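Search tips Enter keyword Go

Trays for small bits
by Negin Alipour

If you keep pens, clips, batteries and spare keys in one drawer, you will spend a lot of time digging. A shallow open tray is easier to live with than a box with a lid. Lids get left off, and then they get lost.

Pick a bright colour. A blue or turquoise plastic tray shows up well on a dull worktop, and small dark things are easy to spot on the bottom of it.
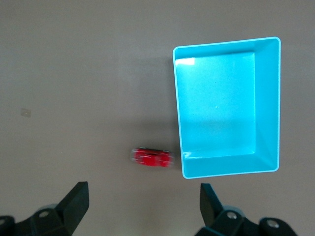
Start with the tray empty and wipe it out with a damp cloth, corners first. Dry it before anything goes back in - paper labels and batteries don't like the wet. Then put everything you want to sort on the table to the left of the tray (to the right if you are left-handed) and move things across one at a time. Anything you haven't used since last April can go in the bin or to someone who wants it.

Don't fill it past the rim. If it won't all fit, use 2 trays and split the contents by job, so sewing things in one and desk things in the other.

Plastic trays scratch if you use a scouring pad. Washing-up liquid and warm water will shift most marks. For sticky label glue, rub in a drop of cooking oil, leave it ten minutes and wash again.

Get new tips by email. Enter your address to join the Plirkness newsletter. Unsubscribe at any time.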